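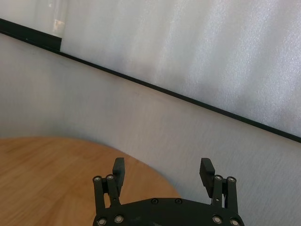

About Cundeo

Cundeo is a hockey skills school in Kerncombe. We teach skating, passing and positional play to kids and to adults who took up the game late. We have two coaches and share the ice at the Tremblay rink with everyone else in town.

We don't call ourselves an elite academy. The word gets printed on a lot of brochures, usually near a price, and we've yet to see a definition of it. We also don't promise scouts. If a camp tells you scouts will be in the stands, ask which ones and what they came to watch.
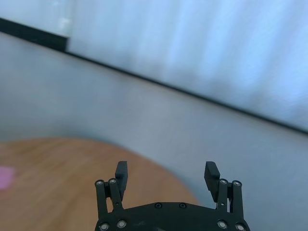
One parent wrote to us in April that all this sounded like a strange way to sell lessons, and asked what she'd be getting for her money. Fair question. A block is 20 sessions and costs $400, or $300 if you bring your own goalie gear and play in net. Your kid will probably skate better by the end. Whether that gets them onto the Claton rep team depends on plenty we don't control, including who else tries out.
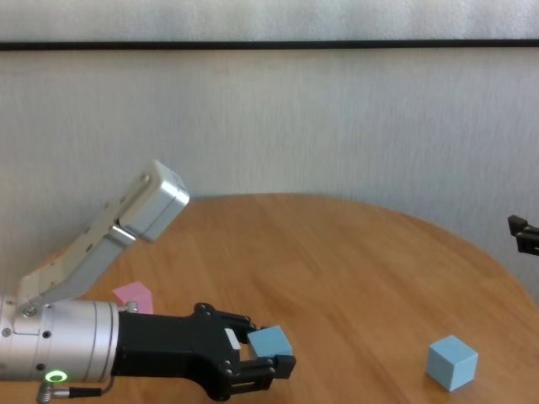 The round table, Kerncombe

We're wary of off-season testing numbers too, so we don't sell them. Come and watch a session before you pay for one. Bring a warm coat and stand by the far boards, where you can hear what the coaches say.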